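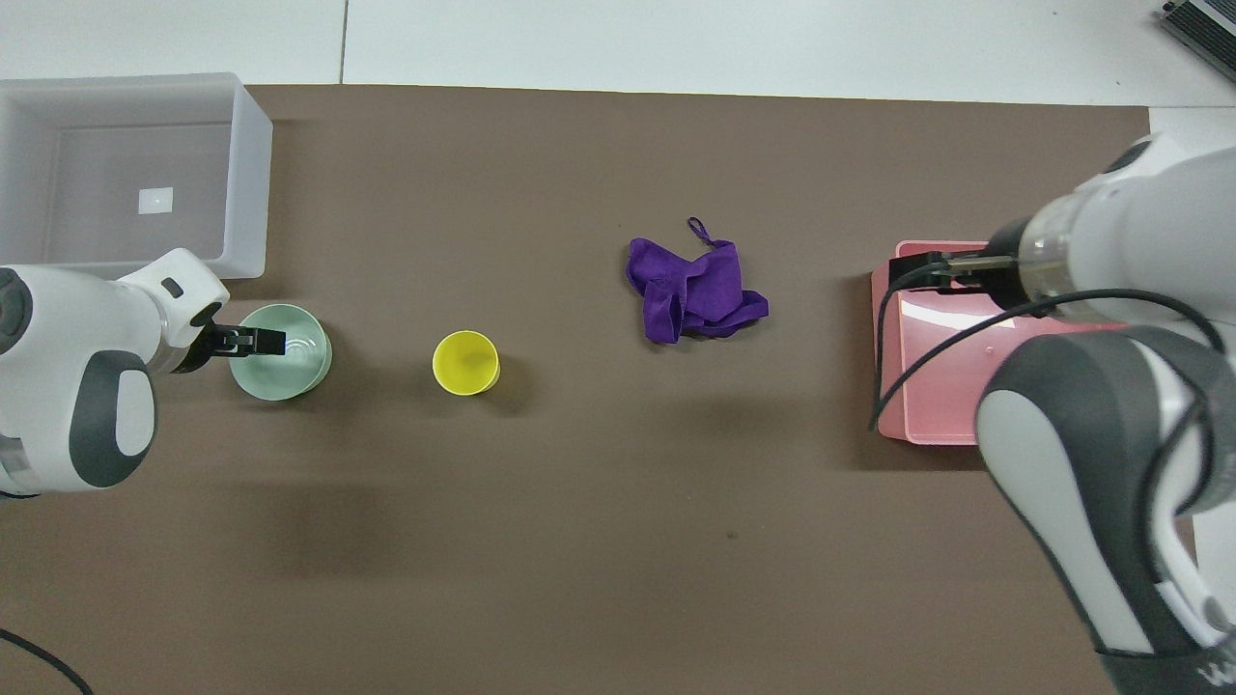 Fig. 1. Bowl, yellow cup, purple cloth and pink tray on the brown mat, with the storage bin at upper left.

Household Sorting, Unit 4: Small Items
Handout prepared by Danica Dervishi, Rircombe

Reading before class: Tomić, the chapter on containers. Bring your copy of the Wornlow sheet, filled in as far as section B.

1. Terms
Bin: a deep container with an open top, used for storage.
Tray: a shallow container with low sides, used for things that will be picked up again soon.
Loose item: anything on the work surface that is not yet in a container.

2. Setting out
Cover the table first. Brown paper is fine. Lay the loose items in one row with a gap between them, and put the containers toward the ends. Cups and bowls stand upright. Cloths can stay crumpled for this exercise; folding is Unit 5.

3. Soft items
A cloth has no fixed shape, so its size in the tray depends on how it is put down. Hold it over the tray and lower it until the bottom end touches, then let go. Do not drop it from a height. Check that no corner or hanging loop is left over the side. 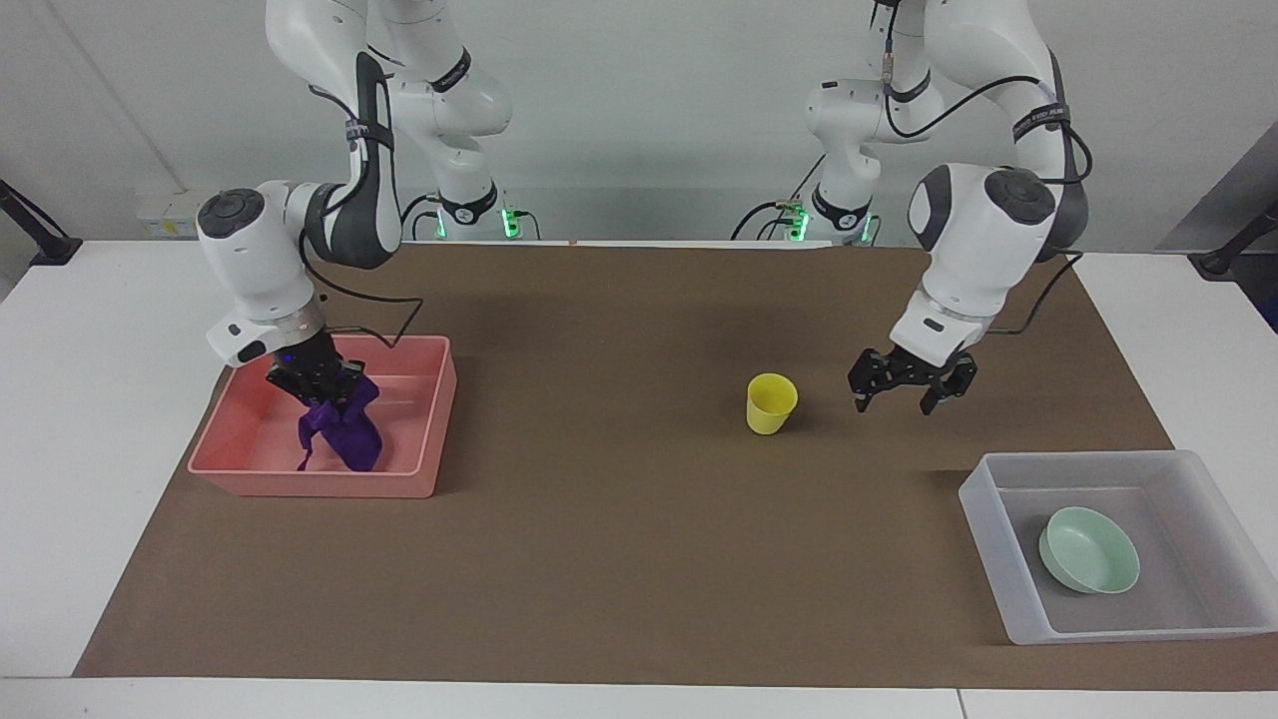 Fig. 2. Purple cloth held over the pink tray, lower end near the tray floor.

4. Written work
Sort the items on the Judarbridge list into bin or tray and give a reason for each. 100 words per reason is the upper limit. Marked out of 10. Hand in by the end of March.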